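Keeping Cool at Night in Skornden
Student project report, August

Skornden was settled in 1717 and most of its older houses were built to hold heat. That helps in winter. In summer the upstairs bedrooms stay warm long after dark. Our group asked households on three streets what they change in the bedroom when the hot weather comes.
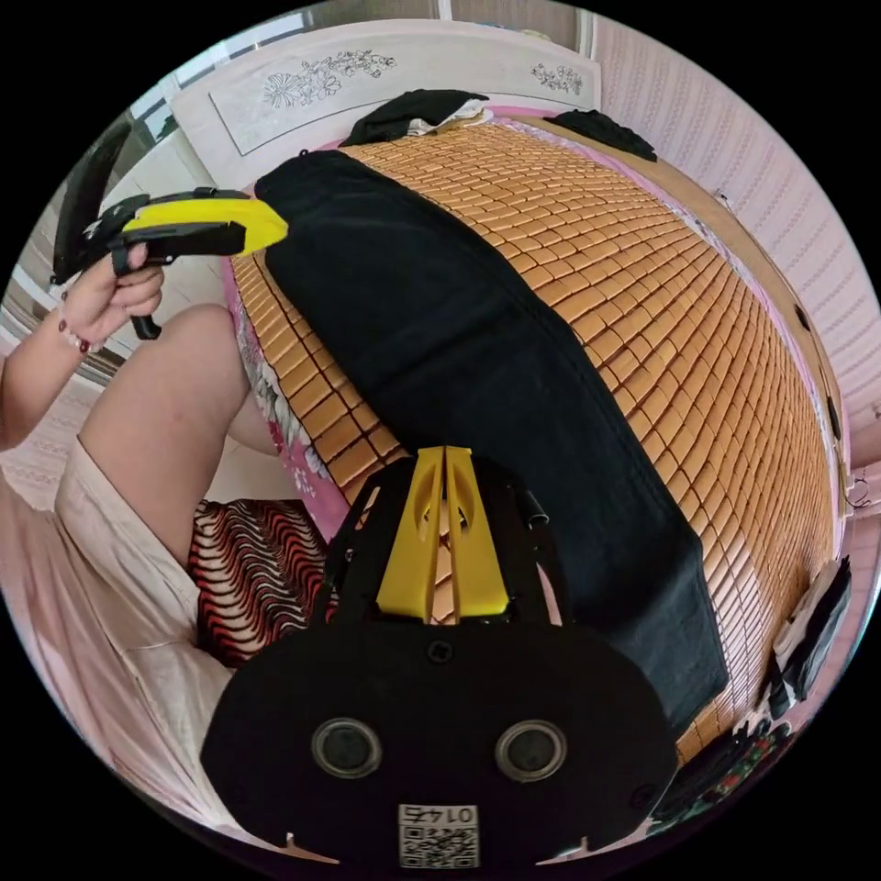 Most people said they open the windows after 9 pm and close them again before breakfast. Fans were the next most common answer. Almost 3 in ten had put up darker curtains. Air conditioning was rare, mainly due to the cost of running it.

Bedding came up less than we expected. Two households in Skumville, our test area, had swapped their doonas for a cotton sheet.
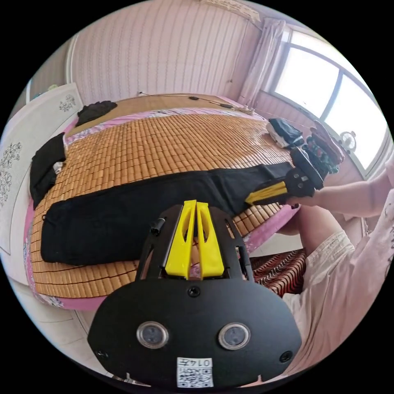
Manon Lapointe
Year 11 student, survey and write-up

Woven mats were mentioned by one family, who put them over the bottom sheet. They said the mat feels cooler than cotton but takes a few nights to get used to. Our favourite tip came from Lemieux Street: sleep downstairs.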